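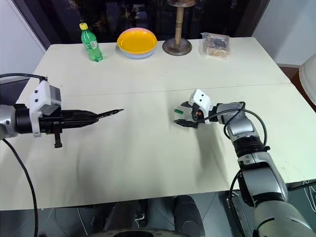 I've had the Priketti on my desk since September and I keep being asked whether it's worth the money, so I'm finally writing it up. For anyone who hasn't come across it, it's a small four-track recorder, made by a little firm called Jirham, and it's meant for people who want to get songs down without opening a laptop. I'm very much one of those people. My laptop has my email on it and that's the end of any song I was writing.

Mine cost 510 pounds, which made me wince a bit (I'd told myself 400 tops). You get the recorder, a power supply and a booklet that somebody clearly enjoyed writing. There's a whole page on how to record a kettle! I did try it. The kettle is on the second track of a demo I sent to Valdir Meireles, who plays bass with me, and he asked what the lovely pad sound was.

The preamps are the best bit by a mile. My old Bech mixer hissed like anything once you got past halfway, and with quiet fingerpicking I was always past halfway. On this I can sit back from the mic, play as softly as I like and hear the guitar and not much else. Vocals come out a touch dark, so I've got into the habit of turning the low control down a notch before I sing. After that they're lovely, close and a bit furry round the edges.

Bouncing tracks is dead simple. You hold one button, press another and it mixes everything down to make room for more. There's no undo though, and I lost a really good harmony that way in the first week. I swore at it for a while and then sang it again, worse.

Now the grumbles. The headphone output is too quiet, full stop. With my big closed-back pair I've got it up at maximum and I still want more. The faders are short and a bit stiff, so slow fades come out in little steps. And the file transfer! It names everything with a number and nothing else, so I've now got a folder going up to 647 and not a clue which one has the good chorus in it. I listened through a load of them on a train and gave up somewhere before the tunnel.

I did borrow Yasir Pirzada's Nikholm for a fortnight to compare. It's nearly 1000 pounds, it has a proper screen and you can name your songs, which I was very jealous of. It sounds cleaner too, especially on piano. But I spent most of my evenings with it poking about in menus, and I finished one song in the two weeks. I did three on the Priketti the week I gave his back. Yasir says I just didn't read the manual and he's probably right.

If you record a full band, get something bigger, you'll run out of inputs before the drummer's sat down. For one person with a guitar and a few spare hours, I'd buy it again, and I'd put a bit aside for a headphone amp while I was at it. Jirham say an update is coming that sorts out the file names. I'll add a note here when I've tried it.

Contact | © All words and demos my own, posted 3/26/22 | Back to top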